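3.2 Cell layout and daily care

We should say a little more about the cell itself, because a good deal of our time went into keeping it in a state where one morning's runs could be compared with the next. The table is a plain white one, and the arm reaches onto it from one side, so that the plates, the bowl and the toy food all sit in front of it. Our overhead view (Figure 4) is the one we used for every check described in this section, and we grew very fond of it.
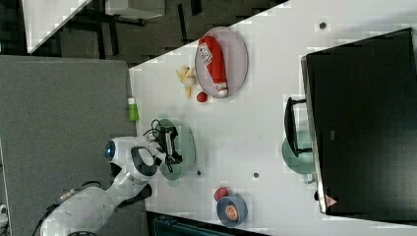

Figure 4. The cell from above, with the gripper over the light green plate and the red bottle lying on the pink plate.

The cables gave us the most trouble by far. They run in loops near the wrist, and in February we lost the better part of a week to a connector that worked itself slack whenever the wrist turned far to one side. Teodora Hoxha found it in the end by moving the arm very slowly by hand and watching the signal drop (a patient job!), and from then on we made the loops a bit longer and tugged gently on each connector before the first run of the day. The longer loops do hang over the work now and then, and we decided we could live with that.
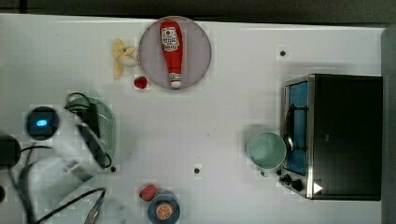

The gripper fingers were wiped every morning with a damp cloth and looked over for wear. We replaced them once, at cycle 1410, when smooth rims had begun to slip, and the second pair lasted through cycle 2522, where the study ends. The wrist camera was calibrated again after the change of fingers, using the Statberg routine with its default settings, and we repeated the calibration any time somebody bumped the arm, which happened more often than we would like to admit in print.

Objects went back to their starting places by eye, with a printout of the overhead view taped up beside the operator. We had first planned to mark the table with tape, as in the Lovetti cell, but the marks confused our segmentation step and we peeled them all off again. The oven was never moved between runs.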